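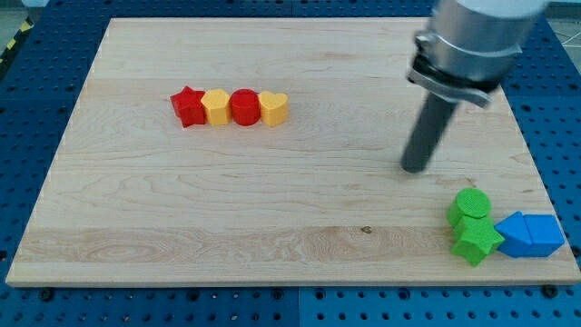 Motorsport / Rally / News

Final stage of Trotance Rally canceled after fog keeps helicopter on the ground

26 February 2020

The last stage of the Trotance Rally was canceled on Sunday afternoon after thick fog on the upper part of the route made it impossible for the medical helicopter to fly. The results were taken from the end of stage 11, and the Endenex team was declared the winner with a lead of 19 seconds over Kariuki Motorsport.

The stage, which goes over the Orance pass and down to the finish in the town, was planned to start at 1310. The organizers first moved the start by half an hour, then by one hour more. At 1450 the race director informed the teams by radio that the stage would not be run, and the cars were sent to the service park by the valley road.

By the safety rules of the rally, a helicopter must be able to land at two points on every stage longer than 15 kilometers. On Sunday morning both landing points at Orance were clear, and the safety cars passed through the stage without a problem. The fog came up from the lake side a little before noon and did not move again until the evening. Drivers who were waiting in the line for the start said they could not see the second car in front of them.

It was a disappointing end for Kariuki, whose crew had reduced the distance to the leader on each of the three stages before. They were 41 seconds behind on Saturday night and chose the softer tires on Sunday, expecting that the road over the pass would be damp. On stage 9 they took back eight seconds, on stage 10 nine seconds and on stage 11 five more. The pass is the longest stage of the event, and the team believed that it was still possible to win there.

The team manager said that Kariuki accepted the decision and would not make a protest. He asked, however, that the organizers look again at the timetable. In his opinion the pass should be driven in the morning, when the weather is usually more stable at this time of the year.

Endenex had a more quiet day than they wanted. Their car lost time on stage 9 with a slow puncture in the left rear tire, and the crew decided to finish the stage without stopping to change the wheel. After the service the car was in good condition again, but the driver admitted that he was not taking risks any more. It is the first victory for the team since they came to the championship, and the first for their new car, which was not ready for testing until December.

Third place went to the local crew of the Orance Auto Club, more than two minutes behind. They were in sixth place on Friday evening after a spin in the night stage, and they came up the order on Saturday, when two cars in front of them retired with gearbox trouble. The club has entered its home rally every year but had never before finished in the top three.

The organizers sold 3,504 tickets for the spectator areas on the pass. Many people had walked up early in the morning and waited there for some hours, and there was some whistling when the decision was read over the loudspeakers. The marshals needed until after dark to bring all the spectators down, as the buses could only drive slowly on the narrow road. No injuries were reported.

Tickets for the Orance area can be returned for half of the price until the end of next month. Spectators who bought a weekend pass can use it to enter the service park at the next event without paying. The organizers said that full repayment was not possible because three of the four stages on the weekend pass were run as planned on Sunday.

The championship points are not changed by the shorter distance. More than three quarters of the planned kilometers were completed, so full points are given to all the crews that were classified. The extra points for the fastest times on the last stage are not given to anyone. These points would have been important for Kariuki, who now go to the second place in the table, 6 points behind Endenex.

The next round will be held on gravel roads in four weeks. The entry list closes on Friday of next week, and the tire choice for the event must be declared by the teams at the same time. Endenex have already confirmed that they will bring a second car.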